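The Pramer machine filled the whole of the third floor, and the man who looked after it was called Henrik Grube. He had been hired to change filters. Over the years the people who understood the machine had moved on to Tralex and other places that paid better, and Grube stayed, so by January the questions came to him.

The question that month was why it had started giving the same answer twice.

Devendra Sisodia came up from the second floor with a printout. He had fed the machine 104 routing problems from the Jinent contract, all different. Problem 17 and problem 90 had come back with identical solutions, down to the last decimal.

"Maybe they're the same problem," Grube said.

"One is grain barges. The other is hospital beds."

Grube read both pages. He didn't know much about barges. He put the printout on top of the cooling cabinet, where the vibration moved it slowly toward the wall.
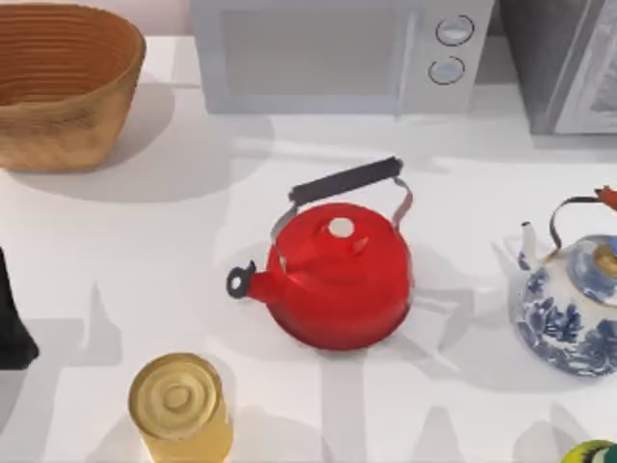
"Does the answer work?" he asked.

"For the beds it works perfectly. For the barges I can't tell yet. Jinent is supposed to try it on one river."

"Then wait for the river."

Sisodia did not want to wait. He sat down at the console and ran the barges again. It took 177 seconds, the same as before, and the same numbers came up. He changed the river, took out two locks, and doubled the grain. The run took 177 seconds. The numbers did not change.

"It's stuck," he said.

"It isn't stuck. Ask it something easy."

Sisodia typed in a sum and got the right result at once. He typed in another. Then he typed the barges again and folded his arms.

Grube went along the row checking temperatures and wrote each one in the log. The log was a paper one. Old Ó Conaill, who designed the memory, had insisted on it, and his handwriting was still in the front, small and slanted, with a note about the door seals.

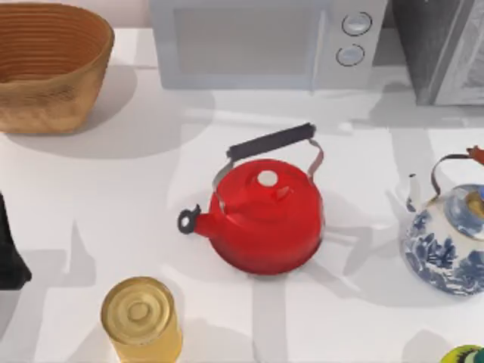 When Grube came back the run was finished and Sisodia was reading the screen with his coat on.

"Same?" Grube asked.

"Same numbers. There's a line under them now."

Grube leaned in. The line said: RECEIVED FIVE TIMES. IS THERE A DIFFICULTY?

Neither of them had seen the machine ask anything before. There was no part of it, as far as Grube knew, that was meant to.

"What do I put?" Sisodia said.

Grube thought about it. It was past six and the heating had gone off on the stairs.

"Tell it about the river," he said. "Tell it we haven't heard."

Sisodia typed that, slowly, with two fingers, and pressed the key. The fans along the far wall came up to speed. Grube pulled over the other chair, opened the log to a new line, and wrote down the time.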